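Butcher-block tabletop

A butcher-block tabletop is a flat working surface made by gluing strips of solid wood side by side into a single panel. It is used for kitchen counters, islands, dining tables, desks and workbenches. The name comes from the thick blocks on which butchers cut meat, although most tabletops sold under it are thinner than a true chopping block and are built in a different way. In the furniture trade the same product is also called a laminated wood top, a stave top or, in Britain, a block worktop.

Construction

Three arrangements of the wood are in common use. They differ in which face of each strip is turned upward.

Edge grain. Long strips are set on edge, so that the narrow side of each board forms the surface. The panel is stiff along its length, takes a smooth finish and shows straight grain. Most tabletops and counters are of this type.

Face grain. The boards are laid flat, with the wide side up. Fewer pieces are needed and the figure of the wood is more visible, but the surface dents more easily and wide boards are more likely to cup.

End grain. Short blocks are stood upright, so that the cut ends of the fibers form the surface. A knife passes partly between the fibers, and small cuts tend to close. End-grain panels are heavy, absorb finish quickly and cost more to make. They are usually kept for chopping boards and for inset sections of a counter.

Edge-grain panels are further divided by the length of the strips. In a full-stave panel, also called a continuous-stave panel, every strip runs the whole length of the top. In a staggered panel, each row is made up of shorter pieces placed end to end, with the end joints of one row offset from those of the next. The result is a broken, brick-like pattern. Staggering lets the maker use short lengths that would otherwise be waste, and it keeps the end joints from lining up into a weak line across the panel.

End joints may be plain butt joints or finger joints. A finger joint has a larger gluing area and is stronger along the row. From above it may show as a straight line or as a zigzag, depending on the direction in which the fingers are cut.

Woods

Hard maple is the traditional choice in North America. It is dense, pale and close-grained. Beech is more usual in Europe and has similar working properties, though it moves more with changes in humidity. Birch is lighter in weight and cheaper. Oak is durable but has open pores that hold crumbs and liquid unless filled. Walnut and cherry are softer than maple and are chosen mainly for color. Rubberwood, cut from plantation trees at the end of their latex-producing life, is widely used in low-cost staggered panels. Acacia is also common in this class and varies strongly in color from one strip to the next.

Pale woods darken or yellow with exposure to light. An object left in one position for a long period can leave a lighter patch, which fades once the whole surface receives the same light.

Manufacture

Lumber is dried before gluing, generally to a moisture content of 6 to 8 percent for indoor use. It is then planed, ripped into strips and sorted by color and defect. In staggered work the short pieces are joined into rows first, and the rows are then coated with adhesive and clamped together. After curing, the panel is planed or run through a wide-belt sander, trimmed to size and given its edge profile.

Alternating the direction of the growth rings between neighboring strips was once standard shop practice and was held to prevent cupping. Opinion on its value is divided. In narrow strips the effect is small, and many manufacturers sort only for appearance.

The former Naninell works at Uvirville, which made tops for school and laboratory benches, kept a ledger of rejected panels that is often cited by collectors of its furniture. It lists 2,867 panels, with open end joints given as the most frequent fault. Olga Farías, who cataloged the ledger, attributed the pattern to lumber that had been stored in an unheated shed and glued in February before it had reached an even moisture content. A later reading by Olga Figueroa placed more weight on a change of adhesive.

Wood movement and mounting

Solid wood expands and shrinks across the grain as the moisture in the air changes, and very little along it. A butcher-block top therefore changes in width over the year while its length stays nearly constant. The amount depends on species, on the way the log was sawn and on the range of indoor humidity.

For this reason the top should not be fixed rigidly to its base across the full width. The usual methods are:

Slotted holes in the frame or cabinet, with the slots running across the grain and the screws fitted with washers.

Figure-eight fasteners, which pivot slightly as the wood moves.

Wooden buttons or metal Z-clips, set into a groove in the apron.

Gluing the top to its base is a common cause of splits. A screw driven tightly through a plain round hole at the front and another at the back can have the same effect. On a top with steel legs, a stiffener is sometimes let into the underside. It needs slots for the same reason as a cabinet frame.

Cutouts for sinks and cooktops are sealed on all cut faces. The underside of the top is given the same number of coats as the upper side, so that both faces take up moisture at a similar rate.

Finishes

Mineral oil is the simplest finish for surfaces that touch food. It does not cure, offers limited resistance to water and must be renewed often. It is frequently mixed with beeswax to make a paste that is rubbed in and buffed.

Curing oils, chiefly tung oil and linseed oil, harden in the wood by reaction with air. They give better protection than mineral oil and a warmer color. Rags wet with these oils can heat up and catch fire without a flame, and are spread flat to dry or kept under water in a closed metal container.

Hardwax oils combine curing oils with waxes. They are sold for floors and tabletops and can be repaired in a small area without stripping the rest.

Film finishes, such as polyurethane and conversion varnish, form a layer on top of the wood. They resist spills and are suited to desks and dining tables. A film is easily cut by a knife, and once broken it lets water beneath it, so it is a poor choice for a surface used for chopping.

Use other than cutting

Many butcher-block tops are never cut on. They are sold as desks, craft tables and bench tops, where the thickness of the panel is useful for holding clamps, vises and bolted equipment. The weight of the top also reduces vibration. Hardware clamped to an edge is commonly backed with a scrap of wood or rubber, which spreads the pressure and prevents crescent-shaped dents.

Heavy fixtures are better bolted through the panel than held by wood screws, particularly near an end joint. Pilot holes are drilled in all cases. In maple and beech, a screw driven without one may shear off or open the glue line.

Potted plants are a frequent source of damage. Water that seeps through an unglazed pot or collects beneath a saucer leaves a gray or black ring, most noticeable in oak, where tannin in the wood reacts with iron. A waterproof tray with small feet allows air to pass underneath. Bowls, folded cloths and plastic containers cause little harm when dry — a damp cloth left overnight is enough to raise the grain on an oiled surface.

Care and repair

Routine cleaning is done with a cloth wrung out in warm water and mild soap, followed by drying. Standing water is wiped up at once. Bleach and abrasive powder dull the surface. Hot pans are placed on a trivet, as scorch marks can extend well below the surface.

An oiled top is re-oiled when water no longer beads on it. The surface is cleaned and left to dry, the oil is spread generously and allowed to soak in, and the excess is wiped off. A new top may need 4 coats before it stops absorbing oil evenly.

Shallow scratches are removed by sanding with the grain, beginning with a medium grit and ending with a fine one. Dents in which the fibers are crushed but not cut can often be raised with a damp cloth and a warm iron. Open joints are cleaned out, filled with glue and clamped; if the gap changes with the seasons, it is better closed in humid weather, when the strips are at their widest. The Galbraith method, named for a bench shop in Granville, replaces a damaged piece in a staggered row by routing it out between its two end joints and gluing in a new block of matching grain.

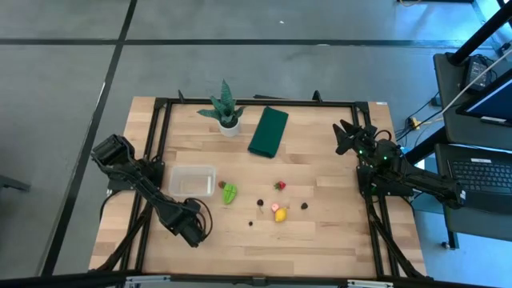 See also

Chopping board
Countertop
Finger joint
Glued laminated timber
Workbench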